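Grorkcombe Robotics Club: call for participants, Jaidee household objects project

Our club is looking for new members for the second part of the Jaidee project. You do not need to study engineering. We are glad to receive people from any department, and also two or three people from outside the college if they can come to Grorkcombe regularly.

What the project is

Jaidee is a student project on how a robot arm can find and pick up things which people keep at home. In the first part, which finished in March, we worked only with blocks and balls. The arm became quite good with these, but a kitchen does not have many blocks. Now we work with ordinary objects, standing close together, some of them leaning on others or partly hidden.

The club has collected 668 recorded attempts until now. Each one must be watched by a person and marked as a good grasp, a bad grasp or a miss. Theerawat Noiphan wrote the marking tool, which is called Bonix, and he will teach you to use it in your first meeting.
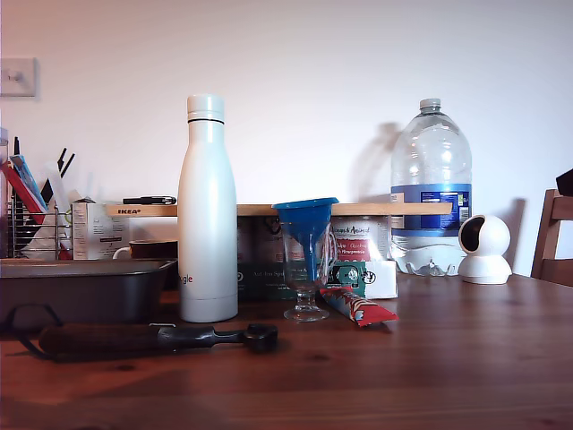
We are looking for people for these tasks:

Arranging objects. You prepare the table before each recording and change the order between recordings. You also write down what is on the table. It sounds simple, but we need a person who is patient and does not always make the same arrangement.

Marking recordings. You can do this at home on your own computer. Please expect two hours each week.

Programming. Some knowledge of Python is necessary. If you have worked with cameras or depth images before, please tell us, but we do not require it.

Writing and drawing. We must make a poster and a short report for the Prondamia student competition. Last year our report was late and the English was corrected in one night, and we would like to do better.

What we can offer

There is no payment. We pay your bus fare on recording days, and there is tea. Students of the college may ask for the club hours to be written in their activity record. Everybody who marks recordings or helps at the table will be named in the report.

Clear and shiny objects are still difficult for our arm, so if this question interests you, it can become your own small project inside the club. Buppha Mahawong guided two such projects last year and is willing to do it again.

How to apply

Please write a short message, half a page is enough, with your name, your course or your work, the task you prefer and the evenings when you are free. Give it to Paweena Chantharasri at the club room, or leave it in the club's post box beside the library desk. The last day for messages is 10 June 2025. We will answer everybody, also those we cannot take this time.

Questions about the competition rules can be put to Garba Iyamu.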